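Quick one, the soup's on

Right. Keeping this short because I've got a pan on and Marama is coming for the spare key at six.

People asked how the lunchtime walks were going. They're going. I said in February I'd get out of the building every day I was in the office and I've missed more than I've kept, but since we went back it's been much better. Flat shoes in the desk drawer. Sandwich in coat pocket. Out the side door before anybody can ask me about the Tapsell invoices.

The route is nothing special. Down past the bike racks, through the passage by Fekis (still doing the cheese scones, still too dear), then out onto the big square and straight over it. That's the bit I've come to like. I used to hate it. All that grey, nowhere to sit, wind up your sleeves. When I started at Vaton I'd go the long way round the back just so I didn't have to cross it with everyone at their windows. Silly really. No one is looking out. They're all on calls.

Now I go right across the middle. 1,340 steps from my desk to the far side and back if I don't dawdle, and I do dawdle, so call that a minimum. Best day so far was 3,636 but that included going to the chemist and then going back to the chemist. 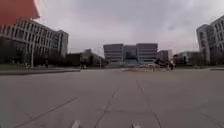

What I do is follow the lines in the paving. Pick one and stick to it, like when you were little and couldn't tread on the cracks, only the other way about. Keegan thinks this is the saddest thing he's ever heard. Keegan eats crisps at his keyboard so I'm not taking advice. It does work though. By halfway over I've stopped writing emails in my head and I'm just looking at the ground and thinking about tea.

Weather makes less difference than I expected. I like it dull. Sunny days the slabs glare and you squint all the way, and you have to stop and chat because everyone's out. Flat grey sky, hardly a soul, lovely. Rain I'll do if it's light. Proper rain I go up and down the stairs at the back and feel hard done by. Wind is the only one I'll turn round for. There's no shelter at all till you get to the trees, and I lost a perfectly good hat in March. If anyone has a navy wool one with a bit of green stitching, it's mine.

Shoes. Glenys wanted to know what I wear. The black lace-ups, the ones from the market, with a thicker sock. They're fine on the slabs but slippy when it's damp so shorten your stride a bit. I tried the Plisov trainers Lorena swears by and they rubbed my heel raw in 2 days. Going on the free shelf by the kettle, size six, barely worn, help yourself.

Things I've learnt, such as they are. Eat the sandwich on the way back, not on the way out, or you get to the far side with nothing to look forward to. Leave the phone in the drawer. Go before one, the queue at Fekis goes right across the passage after that and you have to say excuse me 70 times. Take a bag becuase you will end up buying something.

Wiremu has asked to come along next week. I said yes and then worried about it all evening. He's a fast walker. Also a talker. I've told him it's the lines or nothing and he seemed happy enough, so we'll see. He can have the one on the left.

Haven't decided what to do once it gets dark early again. It'll still be light at lunch obviously but it's the cold I mean. Might need a proper coat, the old one has a pocket gone and I keep loosing keys into the lining. Lorena knows someone who does repairs, must ask her.

Soup's catching. Will put the recipe up if it's any good, it's mostly leeks. Marama if you're reading this, the bell's still broken, knock hard.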